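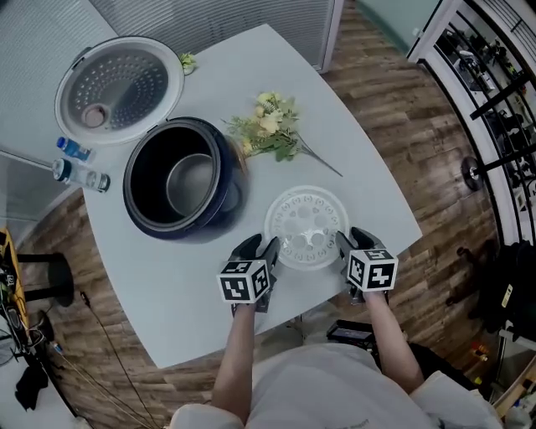 Steamer tray and rice cooker base on the gray table, Abernathy open day

2 min read

Search this site Go

I'd been meaning to get to the Abernathy kitchenware open day for years, and this August I finally drove over – 50 miles, most of it behind a hay truck. So worth it! They let you walk the whole molding floor (earplugs provided, wear them), and our guide told us the old press turns out 2,000 lids on a good shift. I could have watched it all afternoon.

The seconds shop is where I lost my head a little. Two mixing bowls, a colander, and a lid that fits nothing I own. Parking is free but the lot fills up by ten, so go early, and skip the coffee cart – there's a much better bakery in Plollow on the road home. Get the plum cake.

Contact | © Plollow Day Trips | Back to top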